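Toys all over the floor, what do you do about it
Family & Home > Tidying

ecaterina_pascu
October 2021
ok so. living room floor. light wood planks, long ones, and they show everything. every smudge. and then toys on top of that from breakfast till bed. we have the Vellden bin, big one with the lid, kids take one thing out and the other 100 come with it. I pick up at noon, pick up at six. stepped on something again last night in socks.

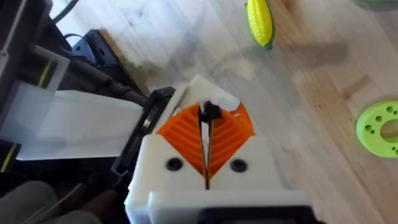

so what I want to know is do you sort or just dump. my sister sorts everything, play food in one box, cars in another, labels. I tried it for 2 days. gave up. also does anybody mop under all this or wait till they're asleep

rollerdad2000
dump. one bin, done. sorting is for people with one kid

Lenuta S.
disagree!! sorting works but only if the boxes are small. we got the shallow Rollico trays, play food goes in one and thats it. lid off, always. if theres a lid they wont use it

rollerdad2000
then you have trays all over the floor instead of toys

Lenuta S.
on a shelf. low shelf. come on

ecaterina_pascu
no room for a shelf, radiator on that wall. but maybe play food could stay up on the table? the corn and that green ring thing are what they grab first anyway. table's pale wood too so at least you can see whats on it 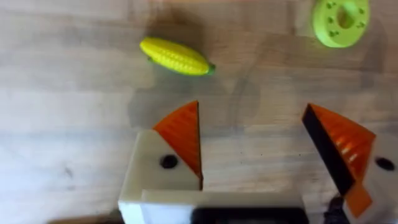
Lenuta Surdu thinks the table is a bad idea, you'll be clearing it before every meal and then you're doing two rooms. Put the food toys in a bag on a door hook. Ours has been up since last November, still fine

mopqueen3054
hook bag yes. and for the smudges, damp cloth, barely damp, go with the grain. dont soak it. I do it after bedtime

rollerdad2000
a bag is just a bin that hangs

ecaterina_pascu
lol ok. trying the bag. door hook I have. will report back if they dont pull the hook off frist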